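Home | Projects | Collecting | FAQ | Contact

Collecting examples at Draltthorpe: your questions, my answers
Last updated Aug 6, 2024

I get a lot of the same emails (which I love, keep them coming!), so I've put the usual ones on one page. I run the collecting side of the Jovow project, where we gather examples of household jobs so that a pair of robot arms can learn to do them. I'm not the maths person. If you want the maths, the Prarov pages have more of it than anyone could want.

What counts as one example?

One go at one job, start to finish. We call it an episode. An operator steers both arms through the job while everything gets saved: what the cameras saw, where each joint was, how open or closed the grippers were, and a line of plain text saying what the job is. When the operator presses stop, that's one episode in the bag. Most of mine have been tidying and cleaning jobs lately, and I've become very fond of the dusting one, which has a fluffy duster, a little two-tier shelf and bits of coloured paper for mess.
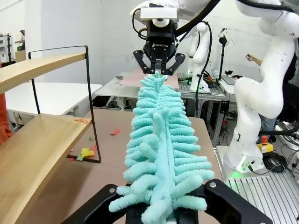 How long does it take to get good at steering the arms?

Most people are useful after 2 sessions and comfortable after a week. The first session is mainly bumping into the table. What takes longer is learning to move smoothly, as the system copies your dithering just as happily as it copies your good bits. I still hover too much before I grab things, and I can see it in the trained arms when they do it too. Mortifying!

How many episodes do you need?

Our target is 3,000 for the whole cleaning set, split over 13 jobs. They don't get equal shares. Wiping a flat table is learned fairly quickly, so it gets fewer, and anything soft or floppy gets a big helping.

Why are soft things so hard?

A wooden block looks like a block whichever way up it is. A chenille duster is all fingers, they stick out everywhere, and they squash when you take hold of them. The cameras get a slightly different shape each time. So we want lots of episodes with the thing held in lots of ways: one arm, both arms, near the end, further along, tilted up, tilted down. Passing something from one arm to the other is its own little headache. There's a moment when both have hold of it, and if they disagree about where it's going they pull against each other. I ask operators to slow right down for that part.

Do you throw away the bad ones?

Some of them. If the recording itself is faulty (a camera dropped out, the clocks have drifted apart) it goes. If the operator fumbled and then put it right, I keep it and label it "recovered". Those are gold dust, because the arms will fumble too and they need to have seen a way back. If the fumble was never put right, it goes in a separate folder and doesn't get used for copying. We had a long argument about that in February and I lost, for what it's worth.

Do you tidy the room first?

The bench gets reset, yes. The scraps go down in a new pattern every time, as otherwise the arms learn one pattern and sulk at any other. The rest of the room I leave alone. People stand behind the bench, somebody wears a bright jacket, cables lie about on the floor. A kitchen or a workshop has people in it, so I'm quite happy for the examples to have them too.

Why so many cameras?

Each one misses something. A camera at the wrist sees the grip beautifully and not much of the whole job. One set further back sees both arms and the shelf between them, and then an elbow gets in the way. We save every view for every episode and let the training people choose.

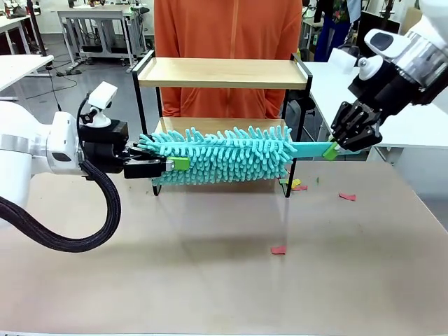
Eskildsen wrote in to say that their group stopped using the outside view altogether and got on fine with wrist cameras, and did I think we were wasting disk space. Maybe a bit! But I've found you can't go back and collect a view you didn't save, and disks are cheaper than my afternoons. When we left the outside view out of one training run, the arms got worse at knowing when the job was finished.

Can I have a go?

You can, on open afternoons. Bring flat shoes and tie long hair back. You'll get a practice job first and none of it goes into the set unless you say so.

Can I have the data?

Not yet. We're still fixing labels. I found 11 episodes last week marked "wipe" that were plainly "dust", and I'd like to be less embarrassed before it goes out.

Comments

mossgarden: Do you label as you go or all at the end? We tried the end and it was misery.

Reply from page author: As we go, one line straight after pressing stop. Then a second person checks a batch later on.

tin_kettle: Would love a bit more on how you word the text lines. Ours are all over the place, "dust shelf", "clean the shelf please", you name it.

Reply from page author: Same here, and I've stopped fighting it. We keep one standard line and add a few looser ones per job. I'll write it up when the labels are done.

P. from upstairs: The dithering thing is so true. Mine all pause before letting go.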